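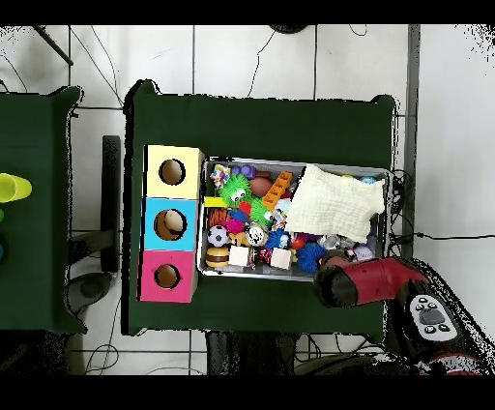

Why is the burger filed under food and not under toys, one early reader wanted to know, and could the soccer ball please be called a football like everywhere else in the file.

Fair. Burger is now toy, subtype food. Football is football from v12 on.

RILLELL TOY LIST - READ ME

What it is: a word list for small toys and odds and ends, the sort that end up in one big heap. One row per thing. 472 rows. Plain CSV, commas, no fancy characters. Made for anyone writing labels, stock lists, toy library cards etc.

What it isn't: a price list. Please stop asking. Not a safety guide either, no age advice in it anywhere.

Columns

name - what you'd call it out loud. "spiky ball", not "tactile sphere"
colour - main one first. Up to two. After that write "multi"
feel - fuzzy, spiky, smooth, knitted, crinkly, hard
shape - ball, cube, egg, star, wedge, flat, other
kind - toy, cloth, cup, wrapper, box, other
note - anything else, keep it short

Colour was the worst to do. Cream / pale yellow / off white all got used for the same sort of cloth by different people. Now: cream if in doubt. Pink and magenta are kept apart, purple is its own thing. Silver and grey, see below.

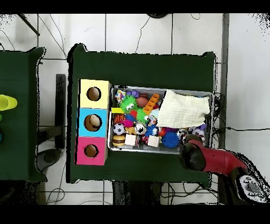
Silver if it shines, grey if it doesn't, and don't go back and change old rows unless you're redoing the whole batch. Trays and baskets are kind = other, they don't get a row per toy inside them.

Balls. By far the most rows. Name goes by feel first, then pattern, so "spiky ball, blue", "striped ball, orange and black". Googly eyes go in note. If it's egg shaped it is not a ball, shape = egg, even if the name people use is ball.

Cubes. Plain wooden ones are "wooden cube". Cardboard ones with a hole in are "box with hole", kind = box. Hole size goes in note as small / medium / large compared to its neighbours, we never measured them and wont be starting now.

Cloths. A cloth lying over toys gets its own row. Put "covers others" in note. Do not guess what is underneath!! Batch from July had 12 rows of guesses and all of them came out again.

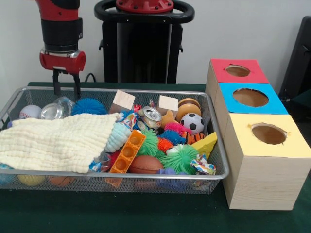 Wrappers and drinks cans stay in. They turn up among toys in real life and a list without them is less use. Kind = wrapper for wrappers, can goes under other for now. No brand names, ever.

Known problems

- "fuzzy" and "furry" both still in, mean the same
- star shapes only added recently so older rows say "other"
- Cutwood spellings (color, gray) still in some notes, search and replace when theres time
- food toys: cheese is a wedge, burger is "other", not happy with that

Files

toylist.csv - the list
old_names.csv - 748 old names matched to new ones
readme.txt - you're in it

Use it for what you like. Say Rillell somewhere if you print it. Fixes to the usual Fullavska address, put the row number in the subject.

Comments (4)

guest: used this for our toy library cards, saved me an evening. Row 400 has green twice in the colour column

rillell: ta, fixed

pegbag: could "knitted" be split from "crochet"? I can never tell them apart but my mum minds a lot

guest: old_names.csv opens as one long line for me. Is it the line endings?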